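Krisztina's Cabbage Rolls, the Slow Way

21/12/2023

I grew up in a house where cabbage rolls were winter food, and my aunt Krisztina Bíró made them every year before the holidays. She never wrote the recipe. When I moved to Iltville I had to call her many times, and she always told me "enough rice". So I weighed everything myself, and now I use 180 grams of rice for one big head of cabbage.

The sour cabbage I buy at Partanen, the small shop in Ukent. They keep it in whole heads — very difficult to find here — and the leaves are soft enough to roll without boiling. I also take smoked ribs and sweet paprika from there.
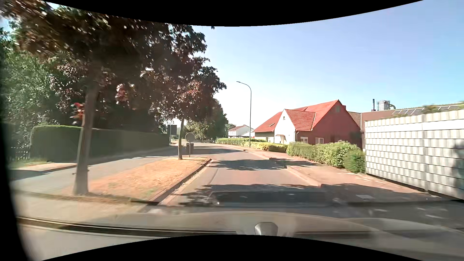 On the road to Ukent, blue sky all the way.

For the filling I mix ground pork, the rice, one fried onion, garlic and a spoon of paprika. Do not roll too tight, the rice needs its place. From one head I get 13 rolls. I put them in the pot between layers of chopped cabbage, with the ribs on the bottom, and cook on very low heat for three hours.

We eat them with sour cream and white bread. The second day they are better — my husband does not agree, he finishes most of them on the first. In January I want to try the version with barley.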